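Last updated: December
Print this page | E-mail this page

Sublet deposit – who holds it??

Moving out of a room in Brallance at the end of the month. I'm the subletter, not on the main lease. Paid my deposit to the leaseholder, she says she passed it on to Deramau (the managment company). Deramau says they have no record of me at all and the only deposit they hold is hers. Now she says I get mine back when SHE moves out, could be next summer. Is that right? Have a text from her saying "got the deposit thanks" and the bank transfer. No written sublease. Need the money for the next place.

Reply 1
no thats not right. ask her for it. if she wont pay go to small claims

Reply 2
Went thru almost the same thing in the Tarawneh building two years back. Depends on your state so check, but generally – you paid her, so she's your landlord for this. What she did with the money after is between her and Deramau. Her lease ending has nothing to do with when yours ends.

What I did:
Wrote a short letter, dated it, kept a copy. Said when I was leaving, how much I paid, where to send the check. Gave my new address in the letter, a lot of states the clock doesn't start till they have that.

Deadline where I am is 30 days after you hand back the keys. Some places it's shorter, some longer. Look up yours before you write the letter, then put the actual number in.

Get the text and the transfer printed out. Screenshots with the date showing. Don't just leave them on the phone, I lost half my messages when I switched.

Clean the room, take pictures of everything, walls and closet and inside the window tracks too. Ask her to walk thru with you. If she won't, email her that you asked.

Mine took 67 days in the end and she kept $100 for "cleaning" which I didn't fight. Probably should of.
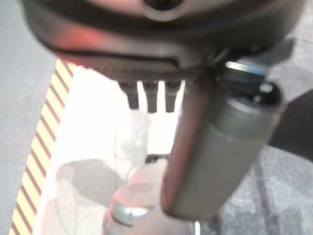

Sarov here – agree with most of that but don't let the $100 slide. Where I live they have to give you an itemized list, and if they miss the deadline you can ask for 2 times the deposit in some cases. Put that in the letter, politely. Also do not skip your last month's rent to make up for it, people always suggest that and then you're the one who owes money. Filing fee for small claims is usually low and you can ask for it back if you win.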